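Hilfeforum Lurkasitz – Kindertagesbetreuung und Ausstattung

Spiellebensmittel für die Kinderküche: Aufbewahrung, Reinigung und Auswahl für den Tisch

Eingestellt von Kita-Leitung Norkville am 2023-06-13

Sehr geehrte Damen und Herren,

unsere Einrichtung hat aus einer Gruppenauflösung einen größeren Bestand an Spiellebensmitteln und Kochzubehör übernommen. Nach der ersten Sichtung handelt es sich um 300 Einzelteile, überwiegend Brot, Gemüse, Teller und kleine Küchenwerkzeuge. Im September soll damit ein Spieltisch für die Altersgruppe ab drei Jahren eingerichtet werden.

Wir bitten um Auskunft zu folgenden Punkten: Wie viele Teile sollten gleichzeitig auf dem Tisch liegen? Ist eine Sortierung nach Lebensmittelgruppen zweckmäßig oder eher eine nach Mahlzeiten? Und wie wird mit Teilen verfahren, die die Kinder nicht eindeutig erkennen? Gerade bei hellen, blockförmigen Stücken gehen die Meinungen bereits im Team auseinander.

Für die Aufbewahrung stehen uns 2 Rollcontainer der Serie Trernell zur Verfügung.

Antwort von Fachberatung Chin

Sehr geehrte Kita-Leitung,

eine verbindliche Vorgabe zur Stückzahl ist uns nicht bekannt. In den von uns begleiteten Gruppen hat sich eine kleine Auswahl bewährt, die im Abstand von 7 Tagen gewechselt wird. Der übrige Bestand verbleibt im Container und ist für die Kinder nicht frei zugänglich.

Eine Sortierung nach Mahlzeiten ist im Spielalltag leichter durchzuhalten. Zum Frühstück gehören dann etwa Brot, Gebäck und ein Teller, zum Mittagessen Gemüse und ein Pfannenwender. Die Teile sollten einzeln und mit Abstand ausgelegt werden, sodass jedes Kind zugreifen kann, ohne andere Stücke zu verschieben. Eine helle, einfarbige Tischfläche ist von Vorteil. Zu beachten ist allerdings, dass weiße Teile darauf weniger auffallen als rote oder grüne.

Mehrdeutige Stücke müssen nicht aussortiert werden. Ob ein weißer Block als Tofu oder als Seife verwendet wird, können die Kinder selbst entscheiden – für die Sprachförderung ist das Gespräch darüber durchaus ergiebig. Auf der Inventarliste genügt eine neutrale Bezeichnung wie »Block, weiß«.

Vor der Erstausgabe sind sämtliche Teile auf Risse, lose Stücke und verschluckbare Kleinteile zu prüfen. Die Reinigung richtet sich nach Material und Herstellerangabe. Fehlt diese Angabe, empfehlen wir ein feuchtes Tuch mit mildem Reinigungsmittel und anschließendes vollständiges Trocknen an der Luft.

Antwort von Elternbeirat_Nord

Bei uns waren es am Anfang 200 Teile und alles lag in einer Kiste. Davon ist abzuraten. Fotos der Teile auf die Schubladen kleben, dann räumen die Kinder auch selbst ein. Zur Reinigung kann ich nichts sagen.

Antwort von Materialstelle Lurkasitz

Ergänzend zur Auskunft der Fachberatung: Brot und Gebäck, Gemüse, ein Teller und wenige Küchenwerkzeuge reichen für den Beginn aus. Größenunterschiede zwischen den Teilen sind unerheblich. Eine Brotscheibe darf deutlich größer ausfallen als die Paprika, ohne dass das Spiel darunter leidet.

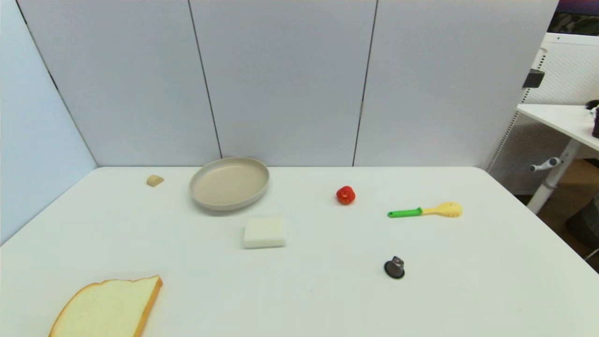
Elternbeirat_Nord: Bei der Paprika bitte den Stiel kontrollieren, der hat sich bei unserer nach einem halben Jahr gelöst. Ansonsten Zustimmung, mit wenigen Teilen anfangen und den Rest im Container lassen.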